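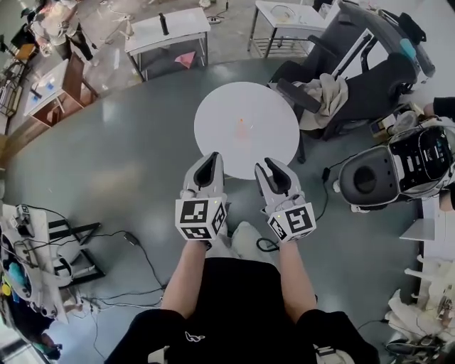
A round white table, glossy top, on a dark gray-green floor.

My Year of the Round Table

I grew up eating at a rectangle. My father sat at one short end, my mother sat at the other when she sat at all, and we kids were lined up down the sides like people waiting for a bus. If you were in the middle you got the potatoes last. I had opinions about this at age seven and I still have them.

So when we moved to Plurnville in January, into a house with a dining area shaped like a slice of pie, I told my husband we were getting a round table and that was that. He said fine. He says fine when he plans to measure something later.

What I didn't know is that shopping for a round table will eat your whole winter. The rectangles come in every size you could want. The round ones are either for two people having coffee or for a wedding reception. I went to Fudby, where the salesman kept walking me over to the ovals (an oval is a rectangle that's been to a spa, I told him, and he didn't laugh). I went to Cindorix, where they had exactly the one I wanted for 700 dollars, and I sat at it so long that a woman asked me if I worked there.

I finally called Francine Lavoie, who refinishes furniture out of her garage on Steiner and has talked more people out of buying tables than anyone in the county. She asked how many of us ate supper on an ordinary night. Four, I said. She asked how many at Thanksgiving. Nine.

"Then buy for four and borrow for nine," she said. "You're not running a hotel."

She had a secondhand pedestal table she'd taken in trade, and she let it go for 293 dollars, which I thought was a funny number until she told me what she'd spent on the paint. A pedestal is the thing to get, by the way! With four legs on a round table somebody always ends up straddling one, and in our house it would have been me.

We've had it for over six months now and I'm still finding out what it does to people. My older boy used to finish in five minutes and vanish, and now he hangs around, mostly because his sister is right there to argue with. Passing dishes is a mess. Everybody reaches for the middle at once and the sleeves go in the gravy. We tried a lazy Susan for a couple of weeks, until my daughter gave it a good hard spin with the syrup on board.

It's no good for homework, either. Papers want a corner, and they slide off the curve onto the floor. And you can't shove it against a wall when you need the space - well, you can, but it looks like it's being punished.

My father came to stay in the spring and walked all the way around it before he sat down. I could see him looking for the end. He picked the chair closest to the stove, and every meal after that he picked the same one, and by the third day all of us were calling it Grandpa's place. He got the potatoes first, too.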